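Zadulero opens its workshop build to visitors

2019-08-28 – Hello from the Zadulero workshop! We're opening the doors for two evenings so people can come and see Jia, the arm project we've been putting together between jobs, dinners and one very long argument over cable ties.

I started on this in April with Fadwa Zaki, who did most of the wiring while I wrote the control code (and rewrote it, and then went back to the first version). We've put in more than 715 hours between us. The job we're working towards is folding a small cloth in half, neatly, wherever it's been left on the table. It sounds like nothing. It isn't! 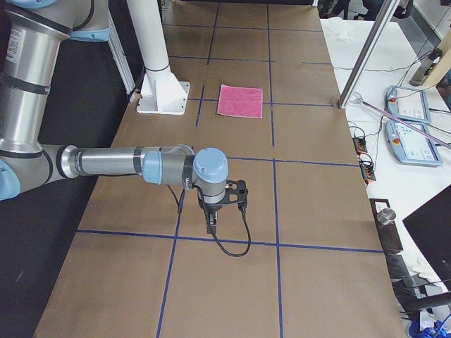
Ashwin Devadiga

The brown paper gets replaced when it's too creased, and the blue tape goes back down afterwards – that's my least favourite evening of the month. I use the grid to tell the software where things are, so a pink cloth in one of the cells gives us a start position we can write down and come back to. The gripper has short fingers, and I'm still fussing over how low they should go before they close.

Doors open at 7 both evenings and there's room for 30 people each time. It's free, children are welcome with a grown-up, and Fadwa will happily talk wiring until we lock up. Please ask at the Zadulero front desk if you'd like a place, or if you write for a local paper and want a chat beforehand.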